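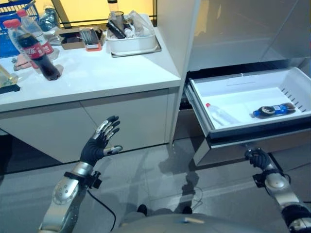 Figure 12.1 A two-armed robot with its right hand on the lip of an open drawer. Two bottles lie inside, and the left hand is free.

Chapter 12
When the Hand Won't Let Go: Faults in Contact Tasks

Opening a drawer is one of the best problems in all of robotics. You learned to do it before you could talk, and you have not thought about it since. Yet the moment a robot closes its fingers around the front edge of a drawer, almost everything we covered in Chapters 4 through 11 comes into play at once: grasping, arm motion, balance, force sensing, and planning. It is also the moment when a whole new family of faults becomes possible, and those faults are the subject of this chapter.

Look again at Figure 12.1 and think about the loop of forces. The robot stands on the floor. The floor also holds up the appliance. The appliance holds the drawer on its slides, and the drawer is now held by the robot's fingers. Follow that path and you come back to where you began. Engineers call this a closed chain. While the chain is closed, the arm can no longer go wherever it likes. It can move along the line the slides allow, and in every other direction it is pushing against something that will push back.

The Lill drawer fault

Our main case in this chapter comes from the test kitchen at Zivstead, where a robot called Lill was learning to fetch drinks. The job had five stages: walk up, grip the drawer, pull it open, take out a bottle, and push the drawer shut. Lill had been through the full job 206 times, and the team had every reason to be pleased. Then, one afternoon in June, on a run that began like all the others, the hand closed on the drawer lip and did not open again.

The log from that run is wonderful reading, and we will go through it line by line in Section 12.3. In short, the software asked the right hand to release. The finger motors received the command and began to move. Two of the fingers were bent so tightly behind the lip that they could not straighten without first pressing inward, toward the drawer face. The hand controller read that pressure as a sign that the grip was slipping. It had been told what to do about a slipping grip: squeeze harder. So it did!

Meanwhile, the arm controller had been told that the release was done. It had waited the usual time and had never asked the fingers where they were. It started drawing the arm back toward the body, with the drawer still attached. The slides ran out to their stop. The arm kept pulling, the force climbed, and the balance controller felt the body being drawn forward and leaned back to make up for it. Leaning back added to the pull.

Notice what each part was doing. The hand was protecting its grip. The arm was following its path. The legs were keeping the robot upright. Every one of these behaviors had been tested alone, and every one had passed. The trouble lay in the way they fed each other through the closed chain.

A person standing by with the stop button ended the run. That brought a second surprise, and for many readers it will be the more useful one.

What should "stop" mean?

On a machine bolted to the floor, the usual answer is simple enough: cut the power to the motors and let the brakes hold. Lill was not bolted to anything. When the stop button was pressed, the arm motors lost power and went slack, as designed. The legs were on a separate circuit and locked stiff, also as designed. The fingers, however, were driven through a type of gear that cannot be turned backward from the output side. With no power, they simply stayed where they were. The robot was now leaning backward on stiff legs, held up partly by its grip on a drawer.

It could not be walked away, because it was holding on. It could not be pried loose by hand without risking the fingers. And it could not safely be switched back on, because the arm controller still believed the hand was free. Working all of that out took the team 30 minutes, most of it spent finding a way to support the body so that the fingers could be powered separately and opened under manual control.

No one was hurt, and the drawer needed only a new slide. But think about how the afternoon might have gone with a hand on a stove door, or with a person standing where the robot was leaning. A stop is a state, and someone has to design it. You must ask what each joint will do, what the robot is holding, and what may be holding the robot.

A word on the free hand

Students often ask why the second arm couldn't help. It's a great question, and it has kept several research groups busy! In Figure 12.1 the left hand is raised and open while the right one grips. A free hand like that could, in principle, brace against a nearby surface and take up load. It could also add a second closed chain to the first, which makes the force problem harder. We return to this in Section 12.6, where you will work out when bracing helps and when it makes things worse.

What this chapter covers

Section 12.1 sets out the closed chain and the math you need to describe it, starting from the arm equations in Chapter 5. Section 12.2 looks at grip control and the slip reflex, including the squeeze-harder rule that caught Lill. Section 12.3 is the full log. Section 12.4 deals with confirmed release: how a robot can check that it has let go before it acts as though it has. Section 12.5 is on stop behavior for robots that stand on their own feet. Section 12.6 takes up two-handed work, and Section 12.7 compares the Lill case with a milder fault on the Arkska cart, a wheeled machine that dragged a cabinet door off its hinge.

Before you read on

Find a drawer at home and open it slowly with your fingertips hooked behind the edge. Now let go, and pay close attention to what your fingers do first. Try it again with your fingers curled as tightly as you can manage. Write down the order in which things move, including your wrist and shoulder. You will need these notes for Problem 19 at the end of the chapter.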